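Clatora tracker / hand-held gripper / ticket 287
Title: Right pad creeps under load, jaw reading drifts after repeated closes
Component: fingers, pads
Severity: medium
Status: resolved, one follow-up open
Reported by: Jong-dae Woo
Location: Drunduvcombe shared workshop, bench 7

Summary

The jaw width reported by the encoder no longer matches the distance between the pad faces. Offset is near zero after a fresh calibration and grows during use. It always grows in the same direction: the encoder says the jaws are open when the pads are already touching. Rezeroing clears it for a short while.

Setup

Printed fingers, rev C, dark filament, brass heat-set inserts. Pad blocks bolted on. Linkage is the stock Clatora design with no changes. Encoder is read by a Ziltach board over USB. Host software is the current main branch. Logging at the default rate.

Steps to reproduce

1. Close the jaws fully with no object and run the zero command.
2. Open fully. Confirm that the reported width returns to the same value three times in a row.
3. Grip the steel test bar and pull sideways, hard enough that the bar just starts to slide.
4. Release, close with no object, read the width.
5. Repeat from step 3.

Expected: reading stays within 2 counts of zero.
Observed: reading climbs with each pull. After 37 cycles it was off by 19 counts.

Log, first session

14:05 Zeroed. Three open/close checks, all within 1 count.
14:12 Ten cycles on the test bar. Offset 4 counts.
14:20 Ten more. Offset 9.
14:26 Seventeen more. Offset 19. Stopped.
14:30 Power cycled the Ziltach board without rezeroing. Offset still 19. The stored zero survives a restart, so this check proves only that the board is not losing it.
14:41 Swapped USB cable. No change.
14:50 Clamped the linkage bar in the vise and watched the raw count for ten minutes. Steady to 1 count. Encoder and board ruled out.
15:10 Loosened and retightened the linkage pivots. No play by hand in either direction.
15:25 Rezeroed, five cycles. Offset 2. Same slope as before.

Comment from Cha

Did you check the magnet? On mine the glue let go and the magnet walked around in its pocket. It looked a lot like this, a slow drift that rezeroing hides.

Reply from Woo

Checked. Put a paint line across the magnet and the pocket, then ran ten cycles. The line is unbroken and the offset still moved by 5 counts. Magnet ruled out.

Comment from Cha

Then it is mechanical and past the encoder. Try it with the tape off.

Log, second session

10:15 Put a scribe mark on each finger where the pad block meets it. Ran ten cycles. Neither block moved against its mark. The bolts are holding.
10:40 Ran a set with pulls to the left only, then a set with pulls to the right only. Left: offset 1. Right: offset 6. So the direction matters, and a linkage fault should not care which way the bar is pulled.
10:55 Measured the right block across the covering with calipers, in three places. The readings differ by 0.8 mm. The left block differs by less than 0.1 mm.
11:05 Pressed on the right covering with a thumb and pushed sideways. It shifts and stays shifted. 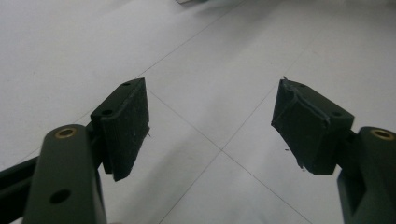 Both pads, jaws open. Fold across the right pad, ragged lower corners.

11:20 Peeled the covering off the right block. The adhesive had come away from the block along the inner edge and the layer had bunched up under it. Cleaned the block with alcohol and let it dry.
11:45 Closed on bare block, right side. Rezeroed. Ran 37 cycles. Offset 1 count.

Cause

The covering on the right pad was sliding under side load and bunching into a fold. The fold added thickness at the contact face. The pads then met earlier than the calibration assumed, and the encoder reported the leftover travel as an open jaw. Each pull to the right moved a little more material into the fold, which accounts for the steady climb.

The electronics were fine throughout. The first session could have been cut to half an hour by putting calipers on the pads before touching the cable.

Fix

- Remove the old covering completely. Residue counts as thickness, so scrape it and then wipe with alcohol.
- Scuff the block face with 220 grit. The printed face was too smooth for the adhesive to key into.
- Cut the new piece oversize and apply it from the finger side outward with a roller.
- Wrap the ends around the block and stick them down on the back face. Do not end the piece at the contact edge.
- Trim loose strands with a fresh blade.
- Leave overnight under a clamp with a flat board on each side.
- Rezero with the jaws fully closed and save the value.

Do both pads at the same time. The left one passed every check above, but with a new covering on one side only, the friction will be different left to right.

Verification

09:30 New covering on both blocks after a night in the clamp. Caliper spread 0.1 mm on each.
09:40 Zeroed and saved. Raw count at closed: 893.
10:05 37 cycles, mixed directions. Raw count at closed: 894.
10:30 37 cycles, right only. Raw count at closed: 894.
10:50 Tried a heavier pull than in the original test. The bar slid and the covering stayed put. Raw count at closed: 894.

Comment from Cha

Good. Would a recess in the block face help, so the covering sits below a rim and has something to push against?

Reply from Woo

Probably. I would go 0.5 mm deep with a rim on the two short sides only. A rim on the long sides would touch first on thin objects. The block needs a reprint in any case to move the bolt holes, so both changes can go in together.

Follow-up

Open: recessed block face, rev D. Assigned to Woo. Target April.
Docs: add a caliper check of both pads to the drift section of the troubleshooting page, ahead of the cable swap. Done.
Closing this one. Reopen if the closed count moves more than 3 from the saved zero with pads that measure flat.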